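The Salt Lantern Cycle 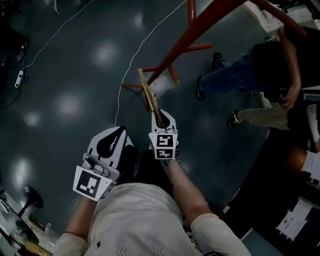
Last changed in March

The Salt Lantern Cycle is a series of paranormal romance novels set in and beneath the harbor town of Drelby. It has five main books and one long novella, all published by the small press Notholm, and it follows a clan of seal shifters who live among the town's human families under an old and increasingly shaky truce. Readers of the genre tend to know it for its slow pacing, its large and talkative cast, and a bonding custom that works differently from nearly every other shifter series on the shelf.

Setting

Drelby sits on a cold northern coast that is never placed on a real map. The upper town belongs to the net makers and ferry crews; the lower town, called the Steps, runs down into tidal caves where the clan keeps its winter quarters. At the start of the first book the clan numbers 158, a figure that matters a great deal, as the truce forbids it from ever passing 600. By the fourth book that limit has become the main source of conflict, and the scenes in which the elders argue over it are among the best in the series.

Inland lies Riviere, a walled city of glassblowers whose people can hear lies spoken over water. It gets only a few chapters in the first two books, then takes over most of the third. The change of scenery is a delight: after so much fog and rope, the reader is suddenly in hot workshops and crowded courtyards, with a whole new set of manners to learn.

The lantern bond

Most shifter romances rely on a fated mate who is known at first sight or scent. The Cycle keeps the idea of fate but makes it slow and public. A shifter who suspects a bond hangs a lantern filled with salt outside the other person's door. If the salt turns blue before the next spring tide, the bond is real, and the whole town can see it. If it stays white, both parties are free, though the white lantern has to hang there until the tide comes in anyway.

This one custom drives an amazing amount of plot. Lanterns are stolen, swapped, smashed, and hung outside the wrong door. In the second book a lantern turns blue for two people at once, and the three of them spend most of the story working out what they owe each other — a thread that is handled with real tenderness and is often named as the high point of the series.

The books

White Salt opens the Cycle with a ferry pilot and the clan's exiled heir, who share a boat for eleven chapters before either one admits to anything. Two Doors is the three-way story described above. The Glass Winter moves to Riviere and is the only volume told in the first person. The Count of the Clan returns to the Steps and brings back nearly every couple from the earlier books. Low Water closes the main story and is the longest of the five by far.

The novella, The Drudov Light, takes place about 500 years before White Salt. Drudov is the ruined lighthouse that appears in the background of every book, and the novella tells how its keeper and a clan hunter made the truce in the first place. It can be read at any point, but fans are split on the matter: some like to begin with it, while others argue that it gives away the secret of the drowned stair, which Two Doors spends so long building up.

Style

Chapters alternate between the members of each couple, and the same evening is often told twice with small differences in what was said. Love scenes are frank but fairly few. Food gets a great deal of space, especially smoked fish, barley cakes, and the black tea that Steps families drink with butter. Clan speech has its own set of proverbs, printed without explanation, and part of the fun is piecing together what they mean as the books go on.

Publication

The first printing of White Salt ran to 1000 copies and had a plain gray cover with a line drawing of the lantern. Later printings use painted covers, one color for each book, so that a full set runs from white to deep blue along the spine side. The Drudov Light was first sold only as a stapled chapbook and was later added to the back of Low Water, with its hand-drawn tide table restored.

Reading order

Notholm lists the books in order of release, with the novella last. Readers who prefer to follow the calendar of the story can place The Glass Winter ahead of Two Doors, as its first half takes place one season earlier.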